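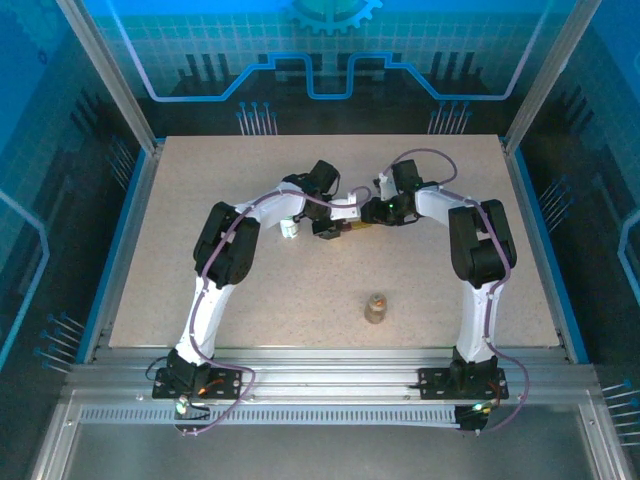
Kanaan, April

Week 2 notes: The neighbourhood picture house

Welcome back, everyone, and thanks for squeezing into the smaller theatre. I promised we'd get to the suburban cinemas, so let's start with the Anden, which opened as a single-screen house in a street of drapers and grocers and had, at its peak, 208 seats in the stalls and another 80 upstairs. The circle was the place to be seen (and the place to drop peanuts from, if you believe the old programmes).

Please look at how the Anden made its money. Tickets were cheap and the hire of films was dear – the distributor took its share off the top – so the owners leaned on the lolly counter and on Saturday serials that brought the same children back for weeks on end. When television arrived the evening crowd thinned first, and the children's matinee carried the place for a few years more.

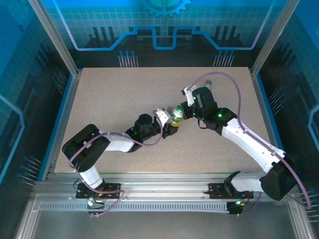 Fadi Sayegh asked in last year's tutorial whether television really deserves all the blame, seeing that the tram line past the Anden had closed by then and half the regulars couldn't get home after the second feature. I've been chewing on that ever since, and I'd love you to bring it up again when we compare the Wosell, which kept its tram and still went dark.

The Wosell is the odder building of the two. It was converted from a dance hall, so the floor is dead flat, and anyone behind a tall hat saw very little. Ruba Akl's chapter in the reader is lovely on this, and on the conversion to a carpet showroom that left the proscenium hidden behind a false wall.

Before next time, read Akl and write 100 words on one closed cinema near you. The Dorkska is fine if you're stuck.

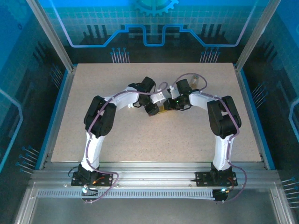 Week 2: two robot arms over a tabletop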